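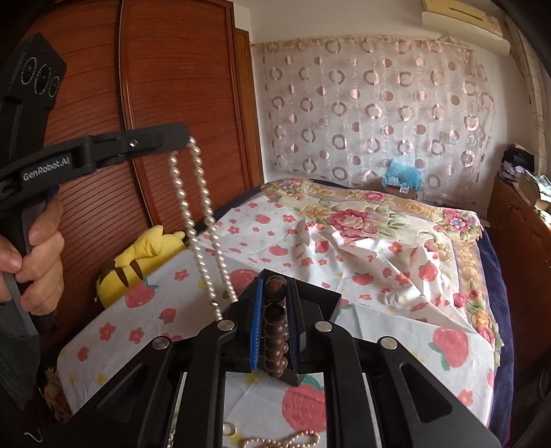 4.2 Fixed times and the length of prayer

Journal > Articles > Lay prayer in the Wellenitz churches > Section 4

The second part of the questionnaire asked when people prayed on an ordinary working day and how long they usually spent on it. We sent out 1,000 forms through the 26 congregations in the Wellenitz district, and the same form was used for town and village churches. The answers in this section leave out grace at meals, which was covered in 4.1 and which many people did not count as prayer unless asked.

Most of those who prayed daily tied it to something else they did each day. Getting up was the most common, followed by the journey to work and going to bed. Few gave a time by the clock. One woman in Dreralau wrote "after the bus has passed the school", and several others answered in much the same way, naming a place on a route. We coded these replies under travel, although Benítez, who coded the first batch, had at first put them under "other". The batch was coded again once the rule had been agreed.

Length was harder to measure. The form offered five bands, the shortest being under 2 minutes, and people tended to tick two of them or write in the margin. Where two neighbouring bands were ticked we took the lower. Where they were further apart we marked the answer as varied. This was a cautious choice and it probably makes prayer look shorter than it is, above all among retired people, who often ticked a short band for the morning and a long one for the evening.

Aids to prayer were asked about in a single open question. Printed books of daily readings came up most, then phone apps, candles and beads. Under beads we placed both full rosaries and beads worn on the wrist (a bracelet of wooden beads is shown in Figure 3). The form did not ask which of these was meant, and the replies seldom made it plain. Two ministers told us later that they would have kept the two apart, on the grounds that a bracelet may be worn all day by someone who never counts on it. We accept the point, but the forms do not give us the means to separate them.

The Kobzar congregations stood out from the rest in one respect. People there were more likely to say that they prayed with another person in the house, usually a husband or wife, and less likely to name any aid at all. Both churches have run a house prayer scheme for many years, with a printed sheet handed out on the first Sunday of the month. We think the scheme is the likely cause, though Kobzar also has an older membership, and couples who have been married a long time were more likely to pray together in every part of the district.

In Hilel the pattern was nearly the reverse. Prayer was mostly private, short and on the move, and the members we spoke to put this down to shift work. Several said they had stopped attending the early service when it was moved forward, and had begun to pray in the car park before work. They did not describe this as a loss - one man said he was now more regular than he had been in church - but the ministers we interviewed were less content with it.

A note is needed on the time of year. The forms were filled in during August, when weekday services in most of the district are stopped and some families are away. Answers about working days may therefore rest on memory. We asked people to think of a week in term time, and the follow-up interviews suggest that most did so, but we have not corrected for it in the tables.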